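Recipe 1231: Borkowska Potato Bake, revised

The Borkowska bake has been in the index since the first year of this newsletter and has now been rewritten. The old version gave potatoes by count and cream by the cup, and the two did not scale together. Readers who used large russets ended up with a dry top layer, and readers who used small ones had liquid standing in the dish at the end. The new version goes by weight throughout. Please replace the old card, which still carries the same number.

Ingredients
Potatoes, a starchy type, peeled: two pounds
Heavy cream: one cup
Whole milk: one cup
Butter: 40 grams, plus more for the dish
Yellow onion: one medium, sliced thin
Garlic: two cloves, crushed
Salt: two teaspoons
Black pepper: half a teaspoon
Grated nutmeg: a pinch
Aged cheese, grated: four ounces

Weigh the potatoes after peeling. The loss from peeling depends on the size of the potato and on the peeler, and a weight taken before peeling is not much use.

Method
Heat the oven to 350 degrees with a rack in the middle position. Butter a two-quart dish that is at least two inches deep.

Melt the 40 grams of butter in a wide pot over medium-low heat. Add the onion and half the salt and cook until the onion is soft but has no color. Add the garlic and cook one minute more.

Slice the potatoes to an eighth of an inch. Do not rinse them and do not hold them in water. The starch on the cut surface thickens the sauce, and the old card was wrong to call for a soak.

Add the cream, milk, pepper, nutmeg and remaining salt to the pot. Add the potatoes and bring to a bare simmer, turning them over with a wide spatula so the slices separate. Hold at a simmer for five minutes. The liquid should coat the back of a spoon when it comes off the heat.

Move half the potatoes to the dish, level them, and scatter half the cheese. Add the rest of the potatoes, pour over what is left in the pot, and press down until the liquid reaches the underside of the top layer. Finish with the remaining cheese.

Bake uncovered for 60 minutes. A thin knife should go through the center with no resistance. If the top is dark before that point, lay foil over it loosely. Rest the dish on a rack for 40 minutes before cutting. The rest is part of the recipe. Cut early, the layers slide and the sauce runs to the low side of the plate.

Notes on the changes
Ehsan Janjua ran the test bakes in January, using the same oven and the same dish each time. He changed one thing per bake. Simmering the slices in the cream made the largest difference, and it also shortened the time in the oven. Replacing part of the cream with milk made the sauce less likely to separate at the edges in his tests, although a dish held hot for a long time can still show some fat on top.

Slice thickness matters more than the type of cheese. At a quarter inch the center was still firm when the top was done. At a sixteenth the slices broke up in the pot. A mandoline is the simplest way to get an even result. Use the guard.

Two readers asked about glass dishes. Glass heats more slowly than metal and then holds the heat longer. Leave the temperature as it is, start checking at the stated time, and expect to add a few minutes. Do not put a chilled glass dish straight into a hot oven.

Making ahead
The bake can be assembled the day before, covered, and kept in the refrigerator. In a ceramic or metal dish, let it stand on the counter while the oven heats, then add ten minutes to the bake. Leftovers keep three days. Reheat single portions covered at 325 degrees until hot through. The microwave works but the sauce turns grainy. Freezing is not recommended, as the potatoes go watery when thawed.

Corrections to other cards
Kelberg Rye Loaf: the second rise should read "until the dough springs back slowly," and the line about doubling should be struck out.
Ganent Onion Soup: the stock is listed twice. Use it once, at the second step.
Irkotum Plum Cake: the pan is nine inches, springform. The eight-inch pan given on the card will overflow.

The corrected cards are dated 10/02/2022 in the lower corner. If a card has no date there, it is the old one. The next card up for revision is the soup, which needs its onion quantity changed from a count to a weight in the same way.

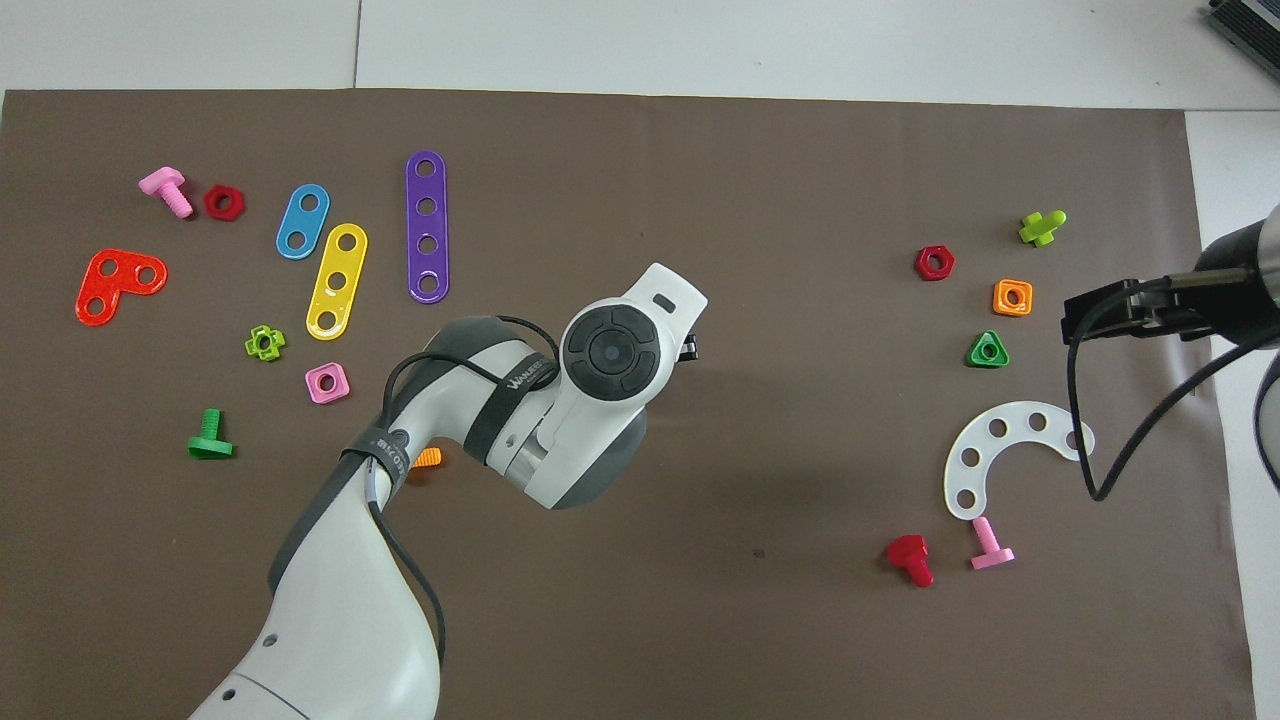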